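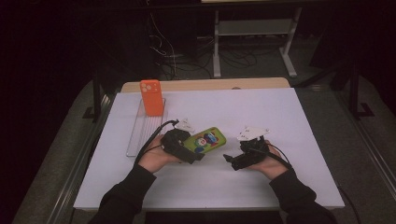
Buy the Phone Case You Like

The best-selling phone cases in the world are clear, black and a sort of fog gray. I sold all three for six years at a small shop in Mamden, and I think most of the people who bought them would have been happier with something else.

A phone is the object most of us touch more than any other. We choose the color of our couches with care and bring paint chips home to hold against the wall. Then we buy a phone, put it in a piece of clear plastic that turns yellow by May, and carry that around until the contract runs out. When I asked customers why, the usual answer was that clear goes with everything. So does an envelope.

I understand the argument for clear. You paid for an orange phone, so you want to see the orange. I have no quarrel with that, and if you want to see it I would go further and say skip the case when you are at your desk and put the phone in a stand. A matte orange back looks good standing up on a plain white surface. It looks much less good through scuffed plastic with lint in the corners. A clear stand does a better job of showing off a phone than a clear case ever will, and nobody drops a stand in a parking lot.

For the parking lot you need a case, and here I will defend the loud ones. Lime green. Cartoons on the back. A clown in red, white and blue, if that is what makes you smile when you reach for it. People treat cases like these as something for children, and the trade agrees with them. They hang on the bottom row, at the eye level of a nine-year-old. Zoi Pappas, who managed the shop before me, moved ours up to the top row one winter, and adults started buying them. Some said it was for a nephew. A fair number put it on their own phone before they reached the door.

There is a practical side too. A green case can be found. It shows up on a dark carpet, on a car seat, at the bottom of a black bag and on a conference table where every other phone is face down and looks the same. I have watched a man walk out of our shop with another customer's phone because both were in black cases on the counter. That took two hours and a long bus ride to put right.

My friend Prodromos Zacharopoulos disagrees with me on all this. He works in an office where people notice things, and he says a cartoon on the table in a meeting tells the client something he would prefer to leave out. He may be right about his clients. But he also wears socks with lobsters on them, and I don't see much difference except that the socks are hidden. If the meeting matters that much, put the phone in your pocket. It should probably be there anyway.

The stronger objection is waste. A printed case is tied to a taste, tastes change, and a case that fits one model fits almost nothing the year after. I take this seriously. When I left the shop we had 737 unsold cases in the back room for phones that no one carried any longer, and I had ordered a good many of them. But most of those were clear and black. We had bought them by the box on the theory that plain things always sell, and they were so dull that when the model changed there was no reason for anyone to want one. The printed cases we bought in small numbers and mostly sold.

People also keep them longer. Anastasia Sarantis still has the case she bought from me four years ago, with one corner chewed by her dog, and she had the old phone's battery replaced partly so she could go on using it. I never met anyone who did that for fog gray.

So buy one case and buy it on purpose. Check that the edge stands a little higher than the glass and that the buttons press without a fight. Hold it for a minute in the shop, with your phone in it if they'll let you. After that the only question left is whether you like looking at it, and you are allowed to like a clown.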